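Palton reading room moves its crime shelf into desktop files

The reading room at Palton has begun sorting its foreign-language paperbacks into plastic magazine files, starting with the crime novels. The books had been kept in boxes since the room closed for new carpet, and the first 40 went back on view in December 2021.

Gladys Biwott, who looks after the collection, said the old arrangement had put people off. "They were stacked flat, so you had to lift six books to read the title of the seventh," she said. "Stood up in a file, the spines face you and you can take the one you want."

Each file has three upright compartments and sits on a table at a height that can be reached from a chair. Thinner paperbacks go in together, and thicker ones get a compartment to themselves. Authors are kept together where there is room — Agatha Christie in Chinese translation is among the first to be sorted.

The full collection runs to 584 books, most of them given by the Simiyu family and by readers from Kimbridge. Every book is checked for loose pages before it is filed. In November, 33 were put aside for repair, mostly with split covers, and they will be added when they come back from the binder.

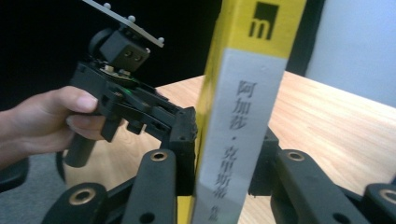
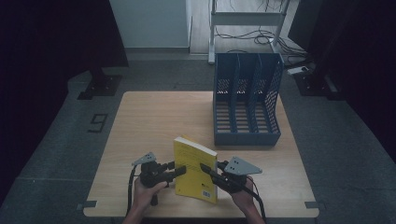
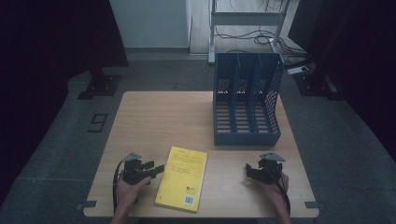
A yellow paperback at the sorting table.

Borrowing and opening times

Paperbacks from the new files can be borrowed for four weeks, with a limit of 2 per reader while the sorting goes on. Books should be handed in at the desk and not put back in the files — the list is still being updated by hand.

The room is open in the afternoons and is closed on public holidays. Travel writing will be filed next, followed by the children's books. Readers with paperbacks to give are asked to wait until the spring, when there will be space to store them.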